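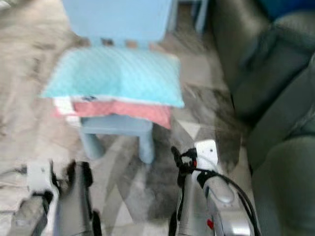 Turquoise and coral cushions stacked on a light blue child-sized chair.

Visit report: Paslow film lab open day
2023-03-19

The Paslow lab opens its scanning and print floors to visitors twice a year, in March and in November. I attended the spring session, which was given over to the restoration of Cikia, a romance first shown in theaters in 2000 and now being prepared for a second release. Admission was free with registration. The tour covered film inspection, scanning, color and sound, in that order, and ended with a screening of two restored reels.

Inspection is done on the ground floor at flat benches with hand winds. Cikia was shot on 35 mm color negative and cut into 6 reels. The original negative survives for all of them except reel four, where the lab is working from an interpositive supplied by the distributor, Dresteo. The inspection log lists 849 splices. Most are original cement splices in good condition. The tape repairs are later work and were replaced before scanning. Shrinkage was measured at the head and tail of each reel and was low enough for standard sprocketless transport.

Scanning takes place upstairs in a room kept under slight positive pressure. The negative is wet-gated, which hides base-side scratches but does nothing for emulsion damage. Staff ran a short test roll so visitors could watch the gate fill and drain. Each reel is scanned in one pass at 4K and checked against the cutting list before the film goes back to the vault. Reel four is visibly softer than the others, and the lab does not plan to sharpen it to match.

The color session was the most useful part of the day. The film's long train station farewell was graded in 2000 by photochemical timing, and a faded release print is the only record of how it looked. The colorist worked from the printer light values on the timing sheets and used the print for relative density only. Two versions of the scene were shown side by side. The approved one is warmer in the faces and keeps the platform lamps slightly green.

Sound was covered quickly. The Ní Chonaill studio transferred the magnetic master, and Paslow handles sync and final checks. Dialogue had light hiss reduction. The piano theme was left alone apart from one dropout in reel two, patched from the music stem. Questions on the 5.1 mix were deferred, as it had not been signed off.

The screening room is small and has a good blackout. Reels one and three were projected from a DCP. Grain was intact and steady, and I saw no obvious processing artifacts. One change of shot in reel three still has a density jump, which the lab has on its fix list as item 2715.

Street parking near the building is limited. The upper floor is reached by stairs or a freight elevator, and photography is not allowed in the scanning room. Registration for the November session opens on the lab's website in the fall.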